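Pelo号过冬

母亲把船留给了我，房子留给了我姐姐。照理说我该觉得自己吃亏，可是签字那天我心里很高兴，高兴得在公证处的楼梯上绊了一下。姐姐扶住我，说你高兴什么，那条船比你还老，漏得像个筛子。我说漏就漏吧，她又说，你连缆绳都不会系。这一点她倒是没说错，我在内陆住了那么多年，手上会的结只剩下鞋带。

船叫Pelo，登记号是2437，白漆写在船头，那个3补过一次，补得胖了些，远远看去像个8。小时候我总跟人说我们家的船是2487号，母亲听见了也不纠正，只说等你自己会写字了就晓得了。后来我会写字了，也晓得了，可是心里还是觉得那是个8，到现在每次填表都得停一停。

Skollia是个小码头镇，夏天的时候人多，过了十月就静下来，静得能听见船与船之间那些旧轮胎一下一下地挤着。我是十一月里到的，带了一只箱子和一双不中用的胶鞋。从长途车站走到水边要下一道石阶，一共十二级，母亲从前总是一边下一边数，数到最后一级就把手里的篮子换一只手。我也跟着数了，数完发现自己也换了手，站在那里愣了一会儿。海风很大，吹得眼睛里全是水，也好，省得别人看出来。

船盖着一块绿油布，拴在最里头的那根桩子上。我掀开一角，里面有一股柴油、干海草和旧毛衣混在一起的味道。座板底下还塞着母亲的那只铁皮盒，装着针线、半截蜡烛、一把折尺，还有一小包用报纸裹着的茴香糖，早就粘成一块了。我掰不开，又舍不得扔，就原样包好放回去。

那天傍晚我干了一件蠢事。我觉得船里积了水，应该舀出来，于是找了只锅开始舀，舀了差不多一个钟头，腰都直不起来了，水还是那么多。天黑下来，对岸Adby的灯一盏一盏亮起，隔着水看，像有人在慢慢地数零钱。我坐在座板上喘气，心想姐姐说得对，这真是个筛子，可是筛子也有筛子的脾气，总得有人去摸一摸它到底哪里不痛快。
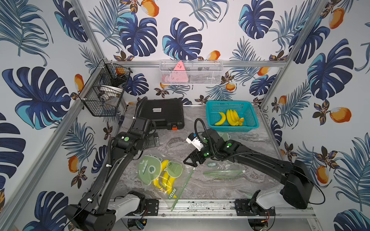
隔壁船上有人开口了，说舀水没有用，得先让她喝饱。木头船在岸上晾久了，板缝就张着嘴，放进水里头几天一定是要漏的，喝饱了，木头胀起来，缝就自己合上了。又说我母亲每年开春都这样办，把船沉到半腰，人坐在码头上织毛衣，一边织一边骂，骂到第三天船就不漏了。

我问，可现在是十一月，不是开春。

那边笑了起来，说那就更不必急了，十一月的船本来就该上岸。你把她泡饱了做什么呢，过冬么？结了冰，撑坏了板子，明年你哭都来不及。去把她拖上来，洗干净，底朝天扣着，刷上漆，然后你该吃吃，该睡睡，等燕子回来再说。

我这才明白自己什么都弄反了。锅还在手里，我不好意思放下，又舀了两下，像是要把这件事体面地做完。那边的灯灭了，过一会儿又亮起来，递过来一碗汤，用一根长竹竿挑着，竹竿头上有个钩子，钩住了碗外面套的网兜。汤是鱼头煮的，胡椒放得很重，烫得我舌头发麻。我喝完了，把碗洗了洗，又挂回钩子上，竹竿就慢慢地缩回去了。我们始终没有互通姓名，后来也没有。在Skollia，人是跟着船叫的，我到了第二个礼拜就成了“Pelo”，去买面包的时候柜台后面喊一声Pelo，我答应得比喊我自己的名字还快。

卖面包的那家叫Tsikata，门脸很窄，进去要侧着身子，里头倒是深，一直通到后院的烤炉。母亲的信里常提到这一家，说他们的黑面包硬得可以垫船脚，可是泡在汤里最好吃。我第一次去，买了一条，柜台上切了两片薄的给我尝，一片抹黄油，一片什么也不抹。我说都好吃。柜台后面就有些不高兴，说总有一片更好吃些的。我想了想，说是没抹的那片，于是找零的时候多给了我一只小圆面包，热的，揣在大衣口袋里一路暖到码头。

我后来想，母亲在这里过的大概就是这样的日子。她走到哪里都有人给她一点东西，她也给人一点东西，账是不算的，可是谁都不亏。我和姐姐一直以为她晚年孤单，每个月轮流打电话，电话里她总说忙，说潮水不对，说等下还要去看一眼缆绳，我们就以为那是老人要面子。如今我自己坐在这里，每天果然要去看几眼缆绳，看完了左边的看右边的，一个上午就没有了。姐姐来电话，我也说忙，她在那头沉默了一下，说你现在说话的口气跟妈一模一样。

拖船上岸是在一个星期六。潮水早上满，码头上来了不少人，我事先并没有去请，他们也不像是特意来的，有的手里还拎着菜。大家把圆木垫在底下，绳子绕过绞盘，有人喊号子，喊的是这里的土话，我只听得懂“慢”和“再慢”。Pelo从水里出来的时候，底下挂着一大把绿胡子，水哗哗地往下淌，淌了好一阵子，从每一道板缝里往外流，我从没见过一条船哭成这样。我站在旁边不知道该做什么，就伸手托着船尾，其实一点力气也没用上，后来他们说，托着就对了，总得有人托着。

把船扣过来之后，要刮。刮海草，刮藤壶，刮旧漆，刮到手指头都弯不回来。藤壶刮下来掉在石子上，咔啦咔啦的，海鸥就在旁边等，等得很有耐心，偶尔往前走一步，看我抬头又退回去。我刮了几天，从船尾刮到船头，刮到龙骨旁边的时候，旧漆底下露出了一层蓝。再刮，蓝的底下还有一层红，红得很旧，像烟熏过的砖。我不记得Pelo有过红的时候，打电话去问姐姐，她记得，她说她很小的时候船是红的，父亲刷的，后来父亲走了，母亲就把它刷成了蓝的，又过了好多年才刷成白的。

我说我一点都不知道。姐姐说，那时候你还没出生呢，你当然不知道。又说，别全刮掉，留一块。

于是我在龙骨旁边留了巴掌大的一块，三种颜色都露着一道边，像一块切歪了的糕。隔壁船上的那位走过来看了看，什么也没讲，用鞋尖碰碰船板，又走回去了。晚上竹竿又伸过来一回，这次挑的是一瓶亚麻油。船在岸上，竹竿够不着，那位就站在甲板上举着，我得跑过去接，接得很狼狈，油瓶在网兜里晃来晃去，两个人都笑。

该买漆了。Skollia没有漆铺，要坐渡船去Adby。渡船一天两班，早上一班过去，下午一班回来，误了就只好在那边过夜。我拿着母亲的折尺和一小块刮下来的漆皮，坐在船舱里靠暖气管的位子上，对面坐着一个抱鸡的人，鸡一路上都闭着眼睛。那天有雾，开到一半两边的岸都看不见了，船长拉了一声汽笛，很长，雾里头也有一声回过来，分不清是别的船还是我们自己的。我把那块漆皮攥在手心里，攥得都软了。

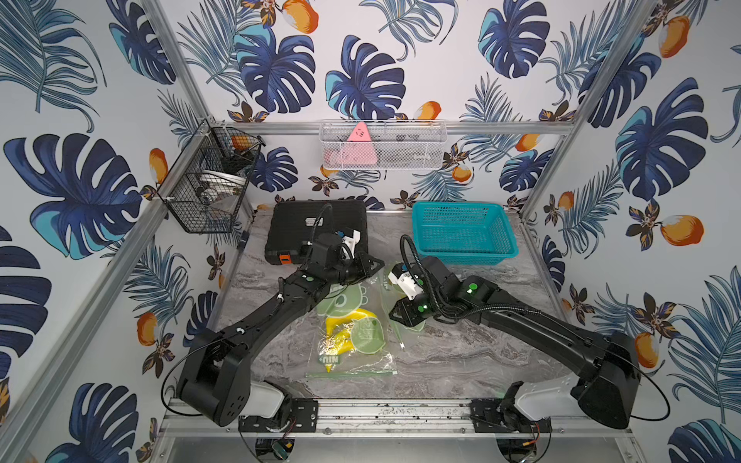

船底的漆要刷几遍？

两遍，中间晾一夜，头一遍要稀，第二遍要稠。

漆铺里就是这么问这么答的，旁边还有别的客人在等，我却不肯走，又问头一遍稀到什么地步，人家就拿一根木棍在桶里搅了搅，提起来给我看，漆从棍子上往下滴，滴得不快不慢。我说我懂了，其实不懂，但那个滴法我记住了，后来在家里也照着它调，一边调一边在心里跟着滴。颜色我选了很久。白的最省事，船头的号码也不用另描。蓝的也好看。柜台上摆着一排色卡，我把漆皮放上去一张一张地比，比到最后，手停在那个旧砖一样的红上头。我给姐姐打电话，漆铺里信号不好，我跑到门外的台阶上喊，说我想刷红的，行不行？她那边也有风，大概正在晾衣服，她喊回来说，你的船，你问我做什么！隔了一会儿又喊，行！

回去的渡船上我抱着两桶漆，沉得很，那个抱鸡的人也在，鸡没有了，换了一捆葱。

刷漆那几天天气倒是帮忙，干冷干冷的，没有风。我刷得很慢，刷几下就退后几步看看，再回去补。码头上过路的人都要停下来说两句，有人说刷子拿得太低，有人说太高，有人说红的不吉利，有人说红的最吉利，面包店来送货的孩子问我能不能刷一下，我给了他刷子，他刷得比我匀。到了傍晚漆面收了光，暗暗的，像冬天的苹果。留着的那一小块我绕过去了，没有刷，绕得歪歪扭扭的。

登记号我是用母亲的小毛笔描的，船扣着，字得倒着写，我趴在石子上，脸贴着地，写2，写4，写到3的时候停住了。码头上这时候很静，只有轮胎在挤。我想起母亲说的，等你自己会写字了就晓得了。我吸了一口气，慢慢地描下去，手还是抖了，那个3的肚子又胖了出来，胖得跟从前一样。我拿布想擦，擦了一下又没有擦，接着往下写7。

油布盖上去，四个角压了石头。铁皮盒我带回了屋里，放在窗台上，那包茴香糖后来还是敲开了，敲下来几小粒，泡在茶里，有一点药味，也有一点甜。

天黑得越来越早，Adby的灯也亮得越来越早。姐姐写信来，说开春想来看看，问要带什么。我回信说带一双好胶鞋，再带些毛线，粗的，什么颜色都行，船下水以后要泡三天，我们坐在码头上总得有点事情做。信写好了我又拆开，在后面添了一句，叫她下石阶的时候当心，最底下那一级有点滑。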